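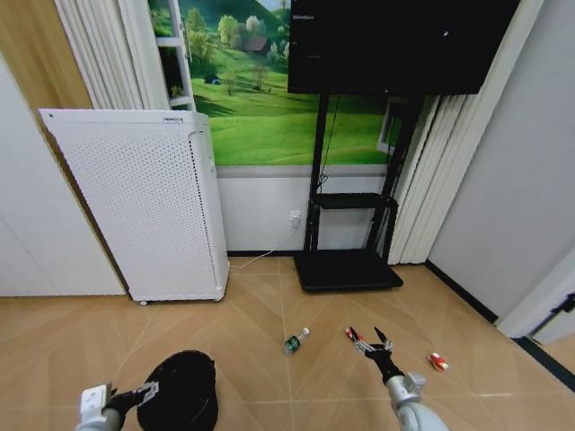 阅读时长：7 分钟

租赁卡丁车耐力赛：换人进站怎么练、怎么排

第一次组队跑耐力赛的车队，时间大多丢在维修区里。赛道上每圈快零点几秒要练很久，换人多花的几秒钟，在家花两个晚上就能找回来一大半。下面按我们队在 Drustwood 赛道跑的规则来写：比赛 150 分钟，车由主办方提供，每位车手单次驾驶不超过 30 分钟，最后 20 分钟维修区关闭，不再接受换人。别的赛道数字会不一样，做法差不多。

先把规则读一遍

报名以后主办方会发一份补充规则，换人那一节要逐字看，重点看这几条：
换人时发动机是否熄火，由谁来熄。
有没有最短停站时间，从哪条线开始计，到哪条线结束。
下车车手能不能帮上车车手。
配重由车手自己拿，还是由队友递。
换人时换不换车。有的比赛进站就换另一台，那么座椅垫和配重都要跟着走。

Drustwood 用的是最短停站时间，从进站线到出站线一起算，提前出去要罚停。有这种规则的时候，动作再快也换不来名次，目标变成每次都稳稳地踩在最短时间后面一点点。没有最短停站时间的比赛，动作快慢会直接反映在成绩上，练习量要加。

排出场顺序

150 分钟，单次上限 30 分钟，算下来最少五棒。不建议排五棒。五棒意味着每一棒都要开满，中间出一次黄旗或者维修区排队，就有人超时，超时通常罚圈。我们排六棒，四名车手，其中两人开两棒。

第一棒给起步稳的人，不一定是最快的。租赁车性能接近，头两圈容易挤在一起，撞弯前保险杠要进站检查，损失比慢几圈大得多。最快的人放在第二棒和最后一棒。体力最差的人放中间，开一棒，别开满。

开两棒的人之间至少隔两棒。手臂酸胀恢复得比想象中慢，尤其是没有助力的车，连开之后圈速会掉，本人往往感觉不出来。

最后一次进站不要卡着关闭时间。维修区关闭前几分钟，各队都会涌进来，位置不够就得排队，排队时过了关闭时间算不算数，各家裁判说法不同。提前几圈进站，同时核对最后一棒的时长没有超过上限，两个条件夹出来的窗口并不宽，要提前写在计划表上。

计划表怎么写

一张纸就够，竖着写。每一棒一行，写车手、计划进站时刻、最晚进站时刻、配重块数。最晚进站时刻用红笔。时刻按比赛已进行的时间写，不按钟表时间写，因为发车常常推迟，按钟表写的表一推迟就作废了。

留一列空着，比赛时填实际进站时刻。每填一次，就把后面几棒重新算一遍。很多队前面填得很认真，到了第四棒开始凭记忆，罚圈基本都出在这个时候。

配重

规则要求车手连装备达到 88 公斤，不够的加配重块。赛前称重时穿好全部装备，头盔、手套、鞋、护肋都算。称的时候别喝一肚子水，跑完一棒体重会掉一些，赛后抽检不合格，整棒成绩可能取消。我们会多加一点余量。

需要配重的车手，块数写在头盔后面的胶带上，队友一眼能看到。配重块放进配重箱之后要用手按一下，确认卡住。块没放稳，过路肩时会跳，声音很大，人会分心。

体重差很多的两个人尽量不要排在前后棒。相邻两棒配重一样，换人时就不用动配重箱，这是最省事的办法。

座椅垫

个子矮的车手要用垫子。主办方提供的垫子大小不一，而且到比赛后半段经常找不到。我们后来自己买了一块 Jivberg 的硬泡沫垫，背面贴了防滑布，一直带着用。选垫子看两点：进座椅以后左右不晃，踩满刹车时背部不往上滑。软垫坐着舒服，但一压就扁，踏板距离会变，不推荐。

垫子由谁拿要固定下来。我们的规定是下车的人不管垫子，由站在右侧的队友抽走或者放进去。

分解动作

换人分成下面几步，每一步只由一个人负责。
进站车手过进站线后左手举起，减速到规定速度，停在队友指定的位置。
车停稳，双手离开方向盘，撑住座椅两侧站起来，向左侧跨出。
右侧队友处理垫子和配重。
上车车手从右侧进入，先踩座椅，再坐下，不要踩油箱和侧箱。
坐下后脚先找到刹车，再找油门，然后抬头看放行的人。
放行的人看后方来车和计时，给手势。

左出右进要固定，全队一致。发动机在右侧的车，进出方向要看补充规则和现场要求，排气管很烫，跨出去的时候小腿很容易碰到。长裤和高帮鞋能挡一部分。

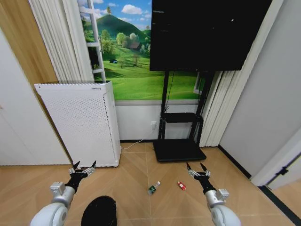
换人动作可以在家里练，不需要车。找一把没有扶手的矮椅子，或者把沙发垫放在地上靠墙当座椅，前面放两个盒子当踏板。用美纹纸胶带贴出车的外框，长宽照赛道官网给的车身尺寸来。地面如果像上图那样是浅色的人字拼，不要拿拼缝当参照，斜纹会把人带偏，外框的四条边都要贴，胶带选蓝色或者黑色的，低头能马上看清。地上的小物件先收走，跨出来的那只脚看不见落点，踩到东西容易崴脚。贴好以后穿着比赛用的鞋练，光脚练出来的步子到现场用不上。

先慢后快。第一轮不计时，每个人进出各走几遍，确认脚落在哪里。第二轮加上头盔和手套，头盔戴上以后往下看的视野小很多，很多人到这一步才发现自己找不到踏板。第三轮再计时，由放行的人喊开始和结束。

计时的时候用手机录一遍像，从侧面录。回看时只找停顿，谁在等谁，哪一步之间手是空着的。动作快慢先不用管，把停顿去掉就已经能省不少。我们第一次录下来，发现最大的停顿是上车的人在等下车的人把头转过来确认，后来改成拍一下肩膀就走。

一次练半小时足够。累了之后动作会变形，变形的动作记得也很牢。

进站信号

租赁赛一般没有无线电，靠举牌。牌子不用大，字要粗，白底黑字。我们用两面：一面写 P，一面写圈数。提前两圈给数字，提前一圈给 P，车手看到后点一下头或者抬一下手，没有回应就下一圈再举一次。

举牌的位置赛前要去看。Drustwood 的主直道终点前有一段护栏挡着，站在那里举牌，坐在车里的人看不到，往出弯方向走一段才行。练习赛的时候让每个车手跑一圈，回来说看没看见。

下午四点以后有的赛道会逆光，牌子正对着太阳，车手只看到一块黑影。带一块荧光黄的备着。

八月比赛要注意的

夏天跑要准备的东西多一些。手套准备两副，汗湿的手套戴第二次很难伸进去，会拖慢换人。头盔面罩擦一遍防雾剂，停在维修区那一小会儿最容易起雾。水放在阴凉处，下车的人先喝水再讲车况，但车况一定要讲。

车况交接只讲三件事：刹车踩到多深有反应，哪个弯有油或者碎石，车往哪边跑偏。下车的人讲给放行的人听，写在计划表背面。不要在换人的时候对着上车的人喊，戴着头盔听不见，还耽误时间。

维修区走位

站位在赛前画在纸上。放行的人站在车头左前方，右侧一个人管垫子和配重，上车车手站在右后方等，不要提前迈进车道。等候的人全部站在白线后面，很多赛道对这条线抓得很严，越线一次警告，再越线罚时。

队友之间不要共用一个口令。我们只有放行的人可以说“走”，其他人一律不说这个字。有一回在 Wimton 的室内场，旁边那队的人喊了一声，我们的车手跟着就出去了，配重还在队友手里，后来补进站一次。

当天的顺序

签到后先去看维修区，找到进站线、出站线和计时牌的位置，再去领装备。
车手会议全队都去，补充规则临时改动只在会上说一遍。
练习时间里至少做一次真实换人，哪怕少跑几圈。
发车前把计划表夹在板子上，笔用绳子拴住。
比赛开始后，板子只归一个人管，换岗要当面交接。

需要自带的东西

夹板、红笔和黑笔、举牌、美纹纸胶带、秒表、座椅垫、备用手套、防雾剂、毛巾、水。护肋能借到就别买，第一次跑先试尺码，我们用的是 Lykkegaard 的中号，穿在外套里面，偏紧一点合适。秒表带两块，一块计本队的停站，一块计当前车手的驾驶时长，开赛前互相对一次。

练习周期

赛前两周开始，每周在家练一次，赛前几天再去赛道跑一次带换人的练习，约两个小时。人凑不齐也可以练，缺的岗位用椅子占着位置，走位照旧。赛后当晚把计划表拍照存下来，实际进站时刻和计划差多少，下一场排表时直接拿来用。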